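Prilero Grasp Safety Module, rev. July 2023

Limits arm speed and grip force for household picking tasks. Settings are checked in simulation before any run on hardware. Supply: 24 V DC. Weight: 147 g. 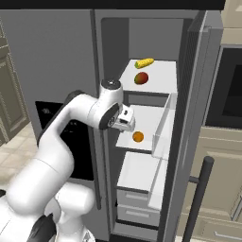 Can the force limit be changed during a run?
The limit is locked once a run starts. Stop the arm, enter the new value and repeat the startup check.

Keep the signed settings sheet with the arm. Log storage: 2,708 entries. Order code: Etim 226.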